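COSTNESS, October -- Hundico, the garment care and returns firm, is bringing robot folding to its Costness workroom, and the people who have folded coats there by hand for years are the ones teaching the machines how to do it. We are delighted to share how the first stage has gone and what comes next.

The Costness workroom takes in jackets, coats and quilted bedding that shoppers have sent back to the stores that sold them. Each piece is checked, brushed, mended if it needs it, folded and bagged. On a busy day 300 padded jackets go through the folding tables, and until this autumn every one of them was folded by hand. Padded jackets are the hardest item on the list. They spring open, they slide, and they hold air in every channel, so a folder has to press and turn at the same moment. It is tiring on the wrists, and by Friday afternoon people feel it.

The new system, called Flondar, was built with the engineering firm Adams. It learns from short recordings of real folding work. Staff use a gripper tool held in the hand to pinch, lift and turn the garment just as they would with their own fingers, and the movements are passed on to the folding arms. Adams engineers spent the spring in Costness listening to the folding team before a single recording was made, and a good deal changed as a result. The handle was made lighter after the first week. The recording sessions were cut to 39 minutes, with a proper break after each one.
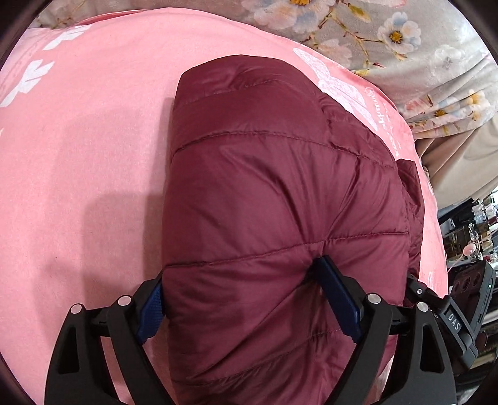

A folded maroon puffer jacket held between the two fingers of a gripper.

"We knew coats, they knew machines, and we had a brilliant time swapping notes," said Fatima Ngubane, who leads the folding team at Costness. "You can write down the steps for folding a puffer jacket on one side of paper, but the part that matters is how hard you squeeze and when you let go. I've been doing it so long I had stopped noticing. Watching my own hands again, through the tool, has made me a better teacher for new starters too!"

The team has now recorded 170 different garments, from children's body warmers to long winter coats. The recordings are made on all sorts of cloths and covers, plain and patterned, so that the system learns to find the edge of a jacket whatever it is lying on. Staff have been bringing in spare bedding and tablecloths to add to the pile, and the cupboard beside the tea point is now so full that the door has to be propped shut with a chair.

What changes for the workroom? From this month, 2 folding arms will take on the plain repeat work, mainly adult padded jackets in standard sizes. Folders will move between checking, mending and recording during the week, where before most spent the whole shift at one table. No jobs are being cut as part of the project, and everyone who trains on the tool moves up a pay step once they have finished the course. Shift times stay as they are, with the early team starting at 7am.

Mending is where most people have asked to spend their extra time. Hundico has set up a longer bench by the north windows, with better lamps and room for more sewing machines, and jackets with split seams or broken zips that used to be sent elsewhere will be put right in Costness. Two of the evening folders are already learning zip repair from the day team.

There is still plenty to do. Hoods with fur trim remain a job for people, and so do very small sizes, which the arms tend to fold too loosely. Any jacket that the system is unsure about is passed back to a folder, who can then record the right way to handle it. The folding team meets Adams every Friday to go through the week's returns from the arms and decide what to record next.

"I like that it comes back to us when it gets stuck," added Fatima Ngubane. "We had a bright silver ski jacket last week and there was a real cheer when it went in the bag."

Hundico will open the workroom to local schools and neighbouring businesses later in the autumn. Visitors will be able to try the hand-held tool for themselves and talk to the folders who use it. Places can be booked through the Hundico front desk in Costness.

About Hundico
Hundico checks, mends and repacks returned clothing and bedding for shops and online sellers. Its main workroom is in Costness.

About Adams
Adams designs and builds handling equipment for small and mid-sized workplaces, and is the engineering partner on the Flondar project.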